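How does a song get from a band to your ears?

When you press play on a song, it starts in less than one second. But before this second there was a lot of work, and it can take many months. In this page we will follow one song from the beginning to the end.

Let us take a band called Usman. They have a drummer, a bass player, a guitar player and a singer. The singer had a little tune in her head while she was washing the dishes. She hummed it into her phone so she would not forget it. This is how many songs begin — very small, and with no words yet.

Next, the band plays the tune together many times. They try it fast and they try it slow. They argue a bit about the ending. When they are happy, they make a simple recording which is called a demo. A demo is like a rough drawing you do before you take out your good paints.

Then they go to a studio. The studio in our story is called Gronix. The walls there are covered with soft material, so the sound does not bounce around like it does in your bathroom. Each instrument gets its own microphone, and the drums get several. Every recorded sound is kept apart from the others on its own track. The singer sang her part again and again on 81 different tries, and only the best bits were kept!
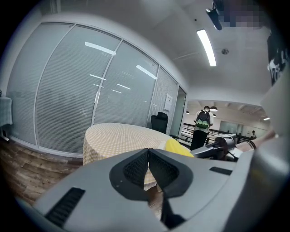
After the recording comes the mixing. A person called a mixing engineer listens to all the tracks and decides how loud each one should be. If the drums are too loud, you can't hear the words. If the guitar is too quiet, the song feels empty. The engineer can also add an echo, or make a voice come from the left ear only. Try to listen for this the next time you wear headphones.

The last job on the sound is mastering. All the songs on the album must fit well together, so that you don't have to jump up and change the volume between them.

Now the album needs a name and a cover. Usman called theirs Astora, and a small record company, Wurasico, helped them to sell it. They pressed 414 vinyl records. A vinyl record has one long groove on each side, which goes round and round toward the centre. A needle travels in the groove and shakes a tiny bit, and these shakes are turned back into music.

Most people listen by streaming, so the music is also sent as files to the streaming services. In the first month the song was played 2555 times. For a small band, this was a nice beginning.

Something to try at home

Hum a tune of your own and record it. Then record a second part, for example tapping on a pot with a spoon. Play both together on two devices. Do you need to make one of them quieter? Then you are mixing already.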